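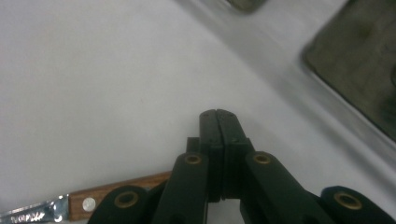
The gripper with its fingertips closed, beside a wood-handled kitchen knife.

Kitchen work is the theme of this year's student project at the Rostholm Technical School, where 15 members of the robotics club are building a hand-held gripper for everyday utensils. The club meets in the school's teaching kitchen from four o'clock until six.

The current design, named Truteo, opens and closes through a linkage with brass-colored rings at the pivots. Members must record 200 grasps before the Movent Student Challenge in July, in which 12 schools are entered. Knives are handled only under the supervision of a teacher.

The Worku Foundation has funded the club for eight years. Applications for the fall term are accepted at the school office.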